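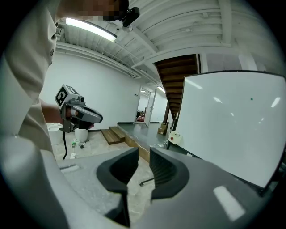 Lundow have sent round another cheerful update on the Illgate pick line, so a short thread about the bit they left out.

1/ In December a gripper there closed on a tray that wasn't there, reported a good pick, and carried on. It did this for 66 cycles before anyone stopped it. The dashboard was green the whole way through.

2/ The official line is "a sensor fault". Fine. Which sensor? I've asked twice. The first answer was the finger switch, the second was the cable to the finger switch. Those are different faults with different fixes.

3/ My own guess is the software. The pick counted as good if the fingers closed within 180 milliseconds. Fingers close very nicely on thin air.

4/ They say the model was trained on 3700 demonstrations made by people with hand-held grippers. I've no quarrel with that way of working. But how many of those were failed grabs? If every one ends with the thing in the fingers, where is it meant to learn what a miss looks like?

5/ Then there's the safety side, which bothers me more. Someone at Cirkby reached in to clear the next tray because the screen said the arm was waiting. It was halfway through a retry. Bruised wrist, could have been a lot worse.

6/ The fix, according to the update: new firmware and 1152 clean test picks. Clean by whose count? If it's the same check that passed the first lot, I'd like to see the video - all of it, please, and no highlights reel.

7/ Several of you have said Lodhi had the same trouble and solved it with a cheap scale under the tray. I believe you, but I've only seen it second-hand. If anyone has the write-up, send it over and I'll add it here.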